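The Key to 1734

Akosua Osei missed the 444 because she had gone back for the key.

It was on the hook by the fridge, where her aunt had always kept it, with a paper tag that said 1734 in biro. She put it in her coat pocket, locked the flat and got down to the stop in time to see the back of the bus going round the corner by the chemist. The next one was the 449, which also went to Tedville but took the long way, through Posov and past the cement works. She got on it anyway. It had started to rain.

Her aunt had died in May. Most of the things had been dealt with by the end of summer. The clothes went to the church, the sewing machine went to a cousin, and the building society had written twice and then stopped. The key was what was left. Fiifi Ametepe from downstairs thought it was for a left-luggage locker, because the old station at Tedville had numbers like that. He had worked there for a year when he was young. He said they'd probably been emptied long ago, and she shouldn't go all that way in the wet.

She had told him about it on the Sunday, when a few of them ate together at his place as they did most weeks. Yabsira Gebru had cooked, and there was too much of it. They had passed the key round the table and everybody had a theory. 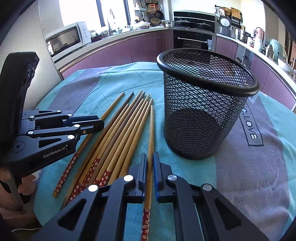
Delali Amegashie said a locker nobody paid for was a locker somebody else had by now, and what Akosua wanted was the depot, because when they shut the station everything had gone over to the depot in boxes. Her own brother had got a suitcase back that way, with his school shoes still in it, two sizes too small. Ask for the book, she said. They wrote it all down in a book and they won't show it to you unless you ask.

So Akosua was going to ask for the book.

The 449 was nearly empty. A boy at the front had a cello case on the seat beside him and kept one arm round it at the corners. After Posov the windows steamed up and she wiped a patch with her sleeve. There were the allotments, and the long wall, and the sign for Drilunau with the arrow that had pointed into a hedge ever since she could remember. Her aunt used to say they would go to Drilunau one day, just to see if it was there. They never had.

She had lived with her aunt from the age of nine. They hadn't talked a great deal. Her aunt worked mornings at a laundry and afternoons at home, taking up hems, and in the evening she listened to the radio with her shoes off. She paid for things on the day they were due. She kept string. When Akosua passed her exams her aunt had said "Good," and bought a chicken.

It was hard to think what a woman like that would keep in a locker.

The depot was behind the old station, in a brick building with a ramp. There was a counter with a bell on it. Akosua rang it and waited, then rang it again. A man came out of the back wiping his mouth. His badge said Alaric Villanueva.

"We're shut for lunch," he said.

"It doesn't say so on the door."

He leaned over to look at the door. "No," he said. "All right. What is it?"

She put the key on the counter and he turned the tag over with one finger.

"That's one of the station ones," he said. "Those are gone. They took them out for scrap."

"I was told there's a book."

He looked at her for a bit. Then he went into the back. She heard a drawer, and then another drawer, and something heavy being put down. When he came out he was carrying a ledger with a green spine, and he opened it on the counter, facing himself.

"Name?"

She gave her aunt's name. He ran his finger down a page, turned over, and ran it down the next.

"Paid up to the closing," he said. "Every quarter. Most of them weren't." He turned the ledger round so she could see. There was the number, and the name, and a column of small ticks in different inks, and at the end of the line somebody had written 3370. "That's the box it went into. You'll need to sign, and I'll need something with your name on it, and something with hers."

She had brought the certificate. He read all of it, including the back.

"Sorry for your loss," he said, and went to find the box.
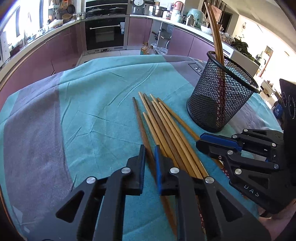 It took him a long time. Akosua sat on a plastic chair under a notice about fire doors and read the notice. A woman came in to ask about a pushchair, rang the bell, waited a minute and left again. The rain got heavier on the roof and then eased off.

The box he brought was the sort that apples come in. There was one thing inside, a brown envelope, the large kind with a stiff back. It had been sealed with tape and the tape had gone yellow.

"Do I open it here?" she asked.

"Up to you."

She signed where he showed her and took the envelope out to the bus shelter. The tape came away in one piece. Inside was a tenancy agreement for a shop in Fiadzo, on the High Street, two rooms and a yard. The term was five years. Her aunt's name was typed at the top. On the last page there was a line for the landlord, which had been signed, and a line for the tenant, which had not. The date was a week after Akosua's mother's funeral.

Behind the agreement there was a drawing on squared paper. It showed a counter, a cutting table, a curtain across one corner for people to change behind, and a window with the words ALTERATIONS AND REPAIRS in careful capitals. A second sheet had the same drawing with the counter moved to the other side. On a third sheet it was back where it had been.

Akosua looked at the three sheets for some time. A 444 came and she let it go.

She tried to work out the money. Four payments a year, for all those years, to keep an envelope that would have gone in the drawer with the string. It could have gone on top of the wardrobe. But then it would have been in the flat, and the flat was small.

When the next bus came it was the 449 again, and she asked the driver whether it went anywhere near Fiadzo.

"Change at Posov," he said. "Last one back's at six."

She got off at Posov and changed. Fiadzo had a long High Street with a bend in it, and she walked up one side and down the other before she found the number. It was a key cutter's. There was a rack of blanks in the window and a dog asleep on a mat. The counter was on the left, as it was in the first drawing.

The man inside looked up and asked if he could help.

She had the locker key in her hand. She couldn't have said when she had taken it out of her pocket.

"Could you do me a copy of this?" she said.

He held it to the light. "Old one, this. What's it open?"

"Nothing now."

"It's the same price," he said, and he clamped it in the machine.

She stood where the curtain would have been, out of the way of the door, and waited for him to finish. Then she paid and went to find the stop. She would give the copy to Delali, she thought, who had been right about the book. It was ten to six and the street lights were coming on at the far end.

More short fiction

The Man Who Measured the Pond
Two Weeks at the Ferry Office
What Mrs Lartey Left on the Stairs
A Coat for the Interview
The Second Piano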